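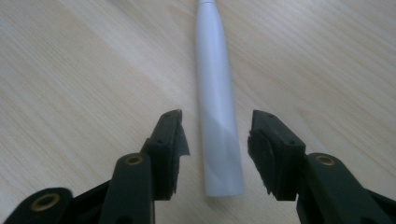 이는 왜 닦아야 할까?

안녕, 친구들! 나는 어렸을 때 이 닦기를 정말 싫어했어. 저녁 먹고 나면 소파 뒤에 숨어 있다가 할머니한테 잡혀서 욕실로 끌려가곤 했지. 그런데 지금은 이에 대해 글을 쓰는 사람이 되었으니 참 신기하지? 오늘은 우리 입속 이야기를 해 볼게. 거울이 있으면 하나 옆에 두고 읽어도 좋아!

먼저 입을 크게 벌리고 "아!" 해 봐. 이가 다 똑같이 생긴 것 같지만 자세히 보면 모양이 달라. 맨 앞에 있는 납작한 이는 앞니야. 사과를 아삭 베어 물 때 쓰지. 그 옆에 뾰족한 건 송곳니인데 질긴 걸 찢을 때 힘을 내. 어른 입에는 작은어금니와 큰어금니까지 모두 네 종류의 이가 있어. 어린이의 젖니에는 작은어금니가 없고, 젖니 어금니가 빠진 자리에 나중에 작은어금니가 올라온단다. 어금니는 윗면이 울퉁불퉁해서 음식을 맷돌처럼 갈아 줘. (밥을 씹으면서 어느 이가 일하는지 느껴 봐. 나는 이거 하다가 국을 다 식혔어.)

이의 속은 어떻게 생겼을까?

이의 가장 바깥은 법랑질이라는 단단한 껍질이야. 우리 몸에서 제일 단단한 부분이 바로 여기야. 뼈보다도 단단해! 그 안에는 상아질이 있고, 더 깊은 곳에는 치수라는 말랑한 부분이 있어. 치수에는 신경과 핏줄이 지나가. 충치가 깊어지면 이가 찌릿하고 아픈 까닭이 여기에 있지. 법랑질은 아주 튼튼하지만 한번 크게 망가지면 스스로 다시 자라지 못해. 무릎에 난 상처는 딱지가 생기고 낫는데, 이에 난 구멍은 혼자서 메워지지 않아.

세균들의 간식 시간

우리 입속에는 눈에 보이지 않는 세균이 아주 많이 살아. 세균이라고 다 나쁜 건 아니니까 너무 놀라지는 마. 그런데 그중 어떤 세균은 설탕 같은 당분을 정말 좋아해. 우리가 사탕이나 과자를 먹으면 이에 남은 당분을 같이 먹고 산을 만들어 내지. 이 산이 법랑질을 조금씩 약하게 만들어. 그런 일이 자꾸 되풀이되면 충치가 생기는 거야.

혀로 이를 쓱 문질렀을 때 미끈미끈하거나 까슬한 느낌이 난 적 있니? 그게 치태야. 세균이 모여서 이에 얇게 달라붙은 막인데, 물로 헹구기만 해서는 잘 떨어지지 않아. 칫솔로 문질러 줘야 해.

우리 입도 가만히 있지는 않아! 침이 쉬지 않고 나와서 산을 씻어 내고, 약해진 법랑질에 칼슘 같은 성분을 다시 가져다줘. 침은 정말 부지런한 친구야. 그래도 하루 종일 조금씩 간식을 먹으면 침이 일할 틈이 없어. 나도 글을 쓸 때 책상에 젤리 봉지를 올려놓고 하나씩 집어 먹는 버릇이 있었는데, 지금은 간식 시간에만 먹으려고 애쓰는 중이야. 어려워!
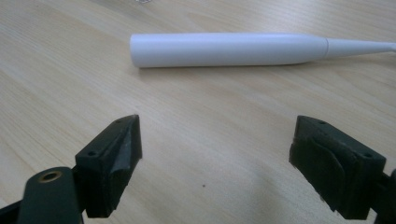 전동 칫솔을 쓰면 이를 더 짧게 닦아도 될까?

전동 칫솔을 쓸 때도 보통 칫솔과 똑같이 2분 동안 닦아야 해. 칫솔모가 스스로 움직여도 이가 있는 곳마다 천천히 옮겨 주는 건 우리 손이 할 일이거든. 꾹꾹 누르지 말고 이에 살짝 대기만 하면 돼.

그럼 어떻게 닦는 게 좋을까?

내 친구 오리아나 만시야(Oriana Mansilla)는 치과에서 어린이들에게 이 닦는 법을 가르쳐. 오리아나가 알려 준 방법은 입속을 네 구역으로 나누는 거야. 오른쪽 위, 왼쪽 위, 왼쪽 아래, 오른쪽 아래. 한 구역을 30초씩 닦으면 딱 2분이 되지. 바깥쪽, 안쪽, 씹는 면을 모두 닦고, 이와 잇몸이 만나는 곳도 살살 문질러 줘. 앞니 안쪽은 칫솔을 세워서 닦으면 편해.

치약은 많이 짜지 않아도 돼. 여섯 살이 넘었다면 완두콩만큼이면 충분하고, 더 어린 동생은 어른이 알맞게 짜 주는 게 좋아. 치약에 들어 있는 불소는 법랑질이 산에 잘 견디도록 도와줘. 다 닦고 나면 거품은 삼키지 말고 퉤 뱉어!

이는 하루에 적어도 두 번 닦는 게 좋은데, 자기 전에는 꼭 닦자. 잠을 잘 때는 침이 적게 나와서 입속이 청소가 잘 안 되거든. 이와 이 사이는 칫솔이 들어가기 힘드니까 어른과 함께 치실을 써 보는 것도 좋아. 그리고 칫솔모가 옆으로 벌어졌다면 새것으로 바꿔 달라고 말해.

혹시 지금 흔들리는 이가 있니? 젖니 밑에서 새 이가 올라오고 있다는 신호일 거야. 젖니가 빠진 자리에 난 영구치는 할머니, 할아버지가 될 때까지 써야 하니까 나올 때부터 잘 닦아 주자. 나는 첫 앞니가 빠진 날 옥수수를 못 먹어서 울었어. 너는 어땠는지 오늘 저녁에 가족에게 이야기해 줘!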